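Culby Dining Tables: Frequently Asked Questions

Ordering

What is the difference between the Culby and the Weline?
Both tables use the same top. The Culby has square legs set at the corners and the Weline has a central pedestal. If you often squeeze an extra chair in at the end, most customers find the Weline easier. The Culby is the steadier of the two on an uneven floor.

How high are the tables?
Every table in both ranges stands 746 mm from floor to top. The Baysal bench and chairs are made to go with this height. If you plan to use chairs you already own, measure to the top of the arms as well as the seat, and allow for the rail under the table edge on the Culby. The Weline has no rail.

Can I order a sample of the finish?
Yes. We send small offcuts in the natural, smoked and limed finishes. There is no charge and you don't need to send them back. Look at them in the room where the table will go, in the daytime and again with the lights on. The smoked finish in particular looks much darker in the evening.

Will my table look exactly like the one on the website?
No. The tops are real timber and the grain, knots and colour vary from board to board. We do match the boards within one top. If you order a bench later on, it will come from a different batch and may be a shade lighter or darker than the table at first.

Can I change my order once it has been placed?
You can change the finish up until the table goes to the finishing room. We email you the day before that happens. After that we can still change the delivery address but not the table itself.

Do you make other sizes?
Not in these ranges. The Clendside workshop takes on a small amount of made-to-measure work outside the summer months. Send a rough drawing with measurements to the workshop through the contact page and they will say whether they can help.

Delivery and unpacking

How does the table arrive?
The top comes in one carton and the legs or pedestal in another. Fixings are in a cloth bag taped inside the smaller carton. Please check for the bag before you throw anything away, as it is easily missed.

Who carries it in?
Our own van crew, on all mainland orders. They will take it to a ground floor room of your choice. For upstairs flats, please tell us when you order whether there is a lift and how tight the turns are on the stairs. Offshore orders go by carrier and are delivered to the door only.
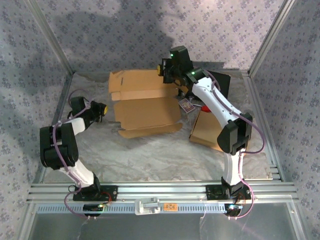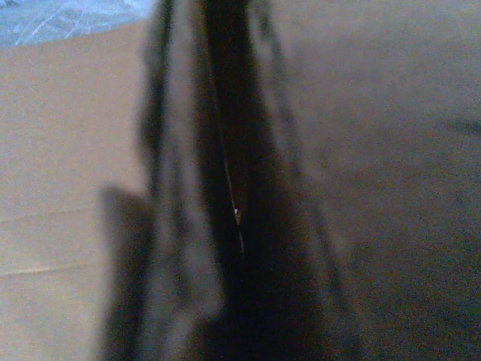
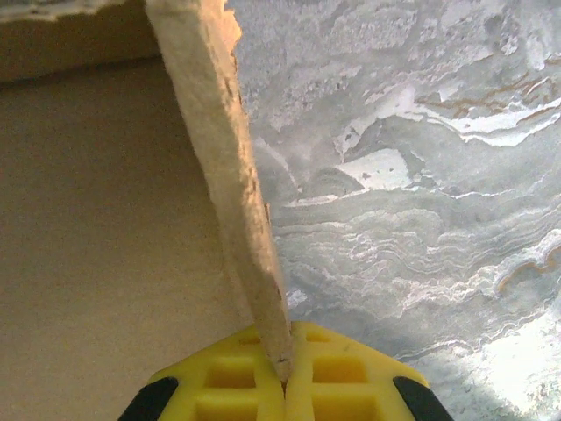 Should I keep the packaging?
Please keep all of it until you have put the table together and looked it over in good light. Should anything need to come back to us, it has to travel in its own carton with the edge boards in place, and we can't collect a bare top. Edge boards can be used again as long as they still cover the whole edge. A few small nicks and frayed fibres, of the kind along the side of the beige slab in the last of the three pictures, are nothing to worry about. If a board has snapped or gone soft, ask us for a new set before the collection. Cartons can be folded flat and stored behind a door or under a bed in the meantime.

Will you take the packaging away?
The crew can take it if you would like the table unpacked while they are there. Tick the unpacking box at checkout. We can't come back for packaging on another day, but the cartons can go in most household cardboard collections once the tape is off.

What if something is damaged?
Take a photograph of the damage and one of the carton, and send both through the contact page with your order number. Small dents and scuffs on a leg are usually dealt with by sending a new leg. Damage to a top means a new top. You can carry on using the table while you wait, but please don't oil, wax or sand it.

Putting it together

How many people does it take?
Two. The tops are heavy and one person should not try to turn one over alone. Lay a blanket or the carton on the floor, put the top face down on it, fit the legs, and then lift the table from both ends. Don't tip it up on to two legs.

How long does it take?
The Culby is quick, as each leg has only one bolt and a plate. Allow roughly two hours for the Weline, and longer if the floor needs the levelling feet adjusting.

Do I need any tools?
The key for the bolts is in the cloth bag. You will need your own cross-head screwdriver for the Weline. Please don't use a power driver on the pedestal screws. They strip easily and we get more requests for replacement screws than for any other part.

My table rocks. What should I do?
Check first that all the bolts are done up fully, with the table standing on its feet. If it still rocks, move it a little way along the floor and try again. Each foot has a threaded glide underneath that can be wound in or out by hand to take up a dip in the floor.

Looking after it

How do I clean it?
Wipe with a soft cloth wrung out in warm water, then dry. Washing-up liquid is fine in small amounts. Avoid spray polish, which leaves a film that later coats of oil won't go through.

How often should it be oiled?
Natural and smoked tops want a thin coat once a year, or sooner if water stops beading on the surface. June or July is a good time, when you can leave the windows open overnight. Limed tops are lacquered and must not be oiled.

Can I put hot pans on it?
Use a mat or a trivet. A hot pan will leave a pale ring on an oiled top and can lift the lacquer on a limed one. Pale rings on oiled tops can often be brought back with fine paper and fresh oil, working along the grain.

A small crack has opened at the end of the top. Is that a fault?
Fine cracks at the board ends sometimes show in the first winter, once the heating is on, and most close up again by spring. Keep the table away from radiators and stoves. If a crack is wide enough to take the edge of a bank card, send us a photograph.

Guarantee and returns

How long is the guarantee?
All tables, benches and chairs are covered for two years from delivery against faults in the timber, joints and fixings. It doesn't cover stains, scratches or tables kept outdoors or in an unheated conservatory.

How do I return a table?
Contact us before taking it apart. We will send a label for each carton and a collection slot, either before noon or after. Made-to-measure tables from the Clendside workshop can't be returned unless they are faulty.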